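Laslow > Company > About us

About Laslow

Laslow designs a small robot arm, the Nestico, and supplies the drawings, parts and control software that people need to build one at home or in a shared workshop. We do not sell finished arms. A builder receives a parts pack and a build manual, and does the assembly, wiring and calibration with ordinary hand tools and a multimeter. Soldering is limited to two connectors on the gripper lead.

The company was started by Iona McIver and Fraser Cairns, who met as members of the Buchanan shared workshop. Iona had worked on test rigs for pump motors. Fraser had repaired lift controllers and was writing a motion planner in the evenings. The first arm was built on a borrowed bench and had backlash at the elbow that no amount of shimming would remove. The drawings for it are still in the archive, marked withdrawn.

What we make

Nestico is the arm. The current issue is revision 4. Reach from the base axis to the gripper mounting face is 536 mm with the elbow straight. Mass without the base plate and gripper is 2401 g. All joints use the same motor family, in two sizes, so one spare of each covers the whole arm. Bearings and fasteners are metric and can be bought from any supplier who keeps the sizes listed in the manual.

Fostar is the control software. It runs on a small computer at the base of the arm and talks to the joints over a single serial bus. It handles homing, joint limits, current limits and playback of taught positions. Fostar will not move an arm which has failed its homing routine, and there is no setting to override this. Requests to add one come in regularly and are declined.

The parts pack contains motors, printed joints, brackets, the gripper assembly and the cable set. It does not contain a power supply. Builders in different countries need different plugs, and most shared workshops already have a bench supply that meets the rating in section two of the manual.

How the work is done

Development takes place at Buchanan and in the homes of the people who do it. There is no separate laboratory. We take the view that an arm intended for a kitchen table or a workshop bench should be set up on one while it is being designed. Tables flex, floors are out of level and the light changes during the day. A joint tune that is stable on a steel plate may ring on a softwood top, and we would like to find that before a builder does.

Most gripper work uses light objects and cardboard boxes. A box is cheap, moves when it is struck and shows the mark afterwards. The usual exercise is a pick from the table followed by a place into an open box, repeated with the box shifted and turned between runs. Approach height over the rim is set by hand at first and then reduced in small steps. For rounded objects the closing current is kept low and raised only if the object slips during the lift.

Cable routing is reviewed at the same time. The lead needs enough slack to reach every pose without pulling on its connector, and no more than that. Builders should expect to re-dress the cables at least once after the first full range-of-motion check.

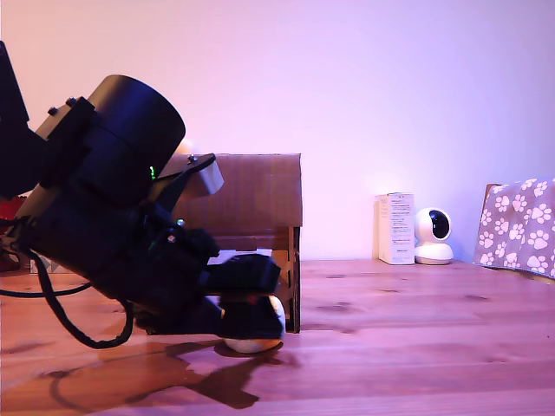
Gripper closed on a round white object at the table.

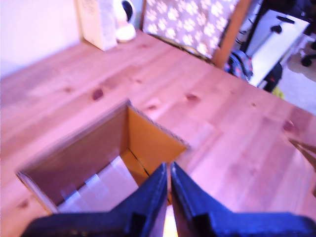

The workshop

Buchanan is a members' workshop on two floors. Laslow rents a bench and one lockable cupboard on the same terms as everyone else. The ground floor has the lathe, the pillar drill and the bandsaw. The upper floor is for electronics, textiles and printing, and it is where builders bring arms that will not home.

An open bench is held there in the evening, from 6 pm, on the dates posted by the door. Bring the arm, its power supply and the calibration file. Arms can be left overnight if they are labelled and unplugged. Please do not leave batteries.

Members have contributed a number of changes that are now standard. The stiffer wrist bracket came from a member who makes clock cases and disliked the way the old one twisted under load. The bus termination check at start-up was added after three arms in one evening showed the same intermittent fault. Both are credited in the change log.

Manual and drawings

The build manual is issued as one document and covers mechanical assembly, wiring, software set-up and calibration, in that order. Torque values are given for every fastener that goes into plastic. The master parts list has 969 entries, a figure that includes superseded items and the alternatives for each bearing. Drawing numbers do not change between revisions. The revision letter does, and it should be quoted in any question about fit.

Drawings may be copied and altered for personal or teaching use. Workshops that wish to produce parts for sale should write to us first.

Corrections to the manual are collected through the year and issued in November. Anything affecting safety is issued at once and sent to all registered builders.

People

Iona McIver is responsible for mechanical design, purchasing and the manual. She signs off each revision of the drawings.

Fraser Cairns is responsible for Fostar, the bus hardware and builder support. Support questions are answered in the order received. A question that includes the log file and the revision letter is normally answered on first reply.

Both directors also pack orders.

Contact

Write to Laslow, care of the Buchanan workshop, upper floor. Visitors who are not members should arrange a time beforehand, as the street door is kept locked while the machines on the ground floor are in use. Returned parts must carry the order number on the outside of the parcel.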